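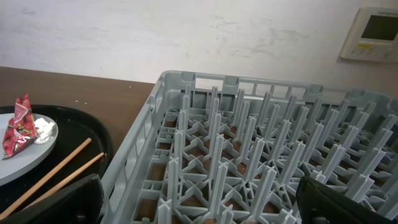

Apolinar Magaña asked whether anyone else's policy stalls with the plate held over the dish rack. His post went on:

We teleoperate the arm with a leader arm and record each episode of clearing a tray: trash off, plate into the rack. I have 80 episodes. The trained policy reaches the rack, then hovers and drifts sideways. Do I need more data, or am I demonstrating it wrong?

Posted 28 April 2025

Aishwarya Bhat
Check your pauses first. When you drive by remote you stop above the prongs to line up, and the policy learns the stop along with everything else. I had the same trouble in February. I trimmed every still stretch longer than 3 seconds and retrained, and most of the hovering went away.
Also pick one row and approach it from the same side every time. The prongs all look alike from a wrist camera – if you choose a different gap in each episode, the policy averages them. Add a fixed side camera if you can. Vary the rack position later, once the basic placement works.

Stava
More data. We had 510 episodes and it was still bad, at 800 it was OK. Different gripper though.

Zillside
Have you tried guiding the arm by hand for just the last part? Easier to feel the slot. Keep your hands out of the camera view.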